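Building a Library of Household Motions: A Conversation with Rasa Zariņš

25 June 2020

The Senedow program at the Rimville Institute began with a modest request. A research group working on household assistance wanted enough recorded examples to teach a two-armed robot to pick up small objects and put them where they belong. The request has since grown into a standing collection of 2557 episodes, all of them produced in simulation by trained operators. Rasa Zariņš has directed the collection from the start. She spoke with us about how the examples are gathered, how they are reviewed, and why so many of them are set aside.

Ms. Zariņš came to the Institute from industrial training, where she wrote instruction material for machine operators. She considers the two fields close. "In both cases you are preparing demonstrations for a learner who cannot ask you what you meant," she said. "If the demonstration is unclear, the learner will copy the unclear part along with everything else."

Each episode in the Senedow collection is a single attempt at a single task. An operator receives a short written instruction, takes control of the simulated robot's two arms, and carries the task out. The software records the position of every joint together with the view from the robot's camera. When the operator ends the attempt, the episode is saved with its instruction and passed to a reviewer.

The rooms are generated in large numbers, and their layout, colors, and furniture vary from one to the next. Ms. Zariņš was firm on the value of this variety. "A kitchen that a designer would be proud of is only one kitchen," she said. "We want wall patterns that clash. We want dark corners and odd rugs. A system that has learned to find a toy only on a clean white table has learned very little about toys."
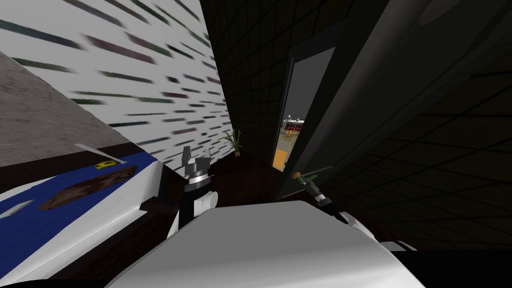
The same reasoning applies to the camera. The program does not hold the robot's viewpoint level or fixed, and operators are expected to work from whatever angle an episode assigns. Gunārs Jõgi, who trains new operators at the Lisham office, acknowledged that this takes some adjustment. "In the first week people lean in their chairs," he said. "By the second week they have stopped, and they are looking at the gripper and the object and not much else."

Operators complete 27 practice episodes before any of their work is considered for the collection. Mr. Jõgi reviews these in person. He pays particular attention to hesitation, which he regards as the most common fault in new work. An operator who pauses above an object to think has recorded that pause, and a model trained on the episode may learn to wait in the same place for no purpose.

Failed attempts are kept in a separate archive. Kęstutis Toom, who leads the review group, explained that the archive holds 400 labeled failures, among them dropped objects, missed grasps, and collisions with furniture. "We ask reviewers to name the moment at which the attempt went wrong," Mr. Toom said. "A label that says 'failed' is of little use. A label that says the left gripper closed too early can be used the same day."

Disagreements between reviewers are frequent. Two reviewers view every episode independently, and where they differ, Mr. Toom makes the final decision. He estimated that most disputes concern the wording of the instruction. An instruction to place an object "near" another has caused more discussion in his group than any question of arm movement, and the word was withdrawn from the instruction list in the spring.

Asked about the limits of simulated work, Ms. Zariņš answered without hesitation. Contact between surfaces is simplified, and soft materials such as cloth do not behave as they would in a home. The Institute plans to record a smaller set of episodes on physical equipment at its Siliņa site, using the same instructions and the same review procedure, so that the two sets may be compared directly.

"I would like to know how much of what we have gathered carries over," she said. "I have my own expectation, and I have asked my colleagues to write theirs down as well. We will open the envelopes when the first comparison is finished."

The next group of operators begins training at Lisham later this summer.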